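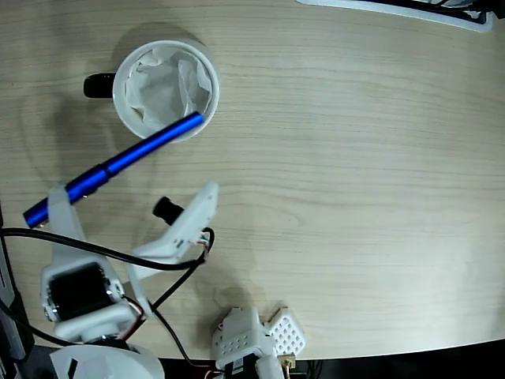 Teaching a Desktop Arm to Pick Up a Pen

So the arms are finally bolted down and talking to the computer, and if you followed my wiring post you're probably itching to make yours grab something. Me too! Start with a pen and a mug. I tried a marble first and wasted a whole evening chasing it under the couch.

What you need

A printed gripper with its servo fitted and centered
A pen with a cap (mine is a shiny blue one)
A mug with a tissue stuffed inside so the pen doesn't rattle around
The Fletow control script, version 2 or later

Step 1. Sort out the cables

Move the gripper through its whole reach by hand with the power off. Watch the wires the entire time. If anything pulls tight, give it more slack now (I ripped a connector clean out back in March and had to reprint the bracket while I was at it).

Step 2. Find open and closed

Power up and open the jaw until there's plenty of room for the pen. Write down the servo position. Mine reads 2000. Now put the pen between the fingers and close in tiny steps until it stops sliding when you tug it. I get 414 on my arm, but yours will be different, so please don't copy my number!

Step 3. Set the torque limit

I run mine at 18 percent. Higher than that and the servo starts humming and gets warm while it holds, and printed fingers bend more than you'd think.

Step 4. Record the move

Lay the pen flat with the cap end toward the arm. Lead the gripper down slowly, close it, lift, swing over the mug, open. Save that as one move and play it back at half speed with your hand near the power switch.

If it misses

Check that the pen is lying at the same angle as when you recorded. The script only repeats what you showed it, so a pen leaning on the mug will get shoved instead of grabbed. If the pen twists in the grip, stick a bit of rubber band on the inside of each finger and go back to step 2 for a new closed position.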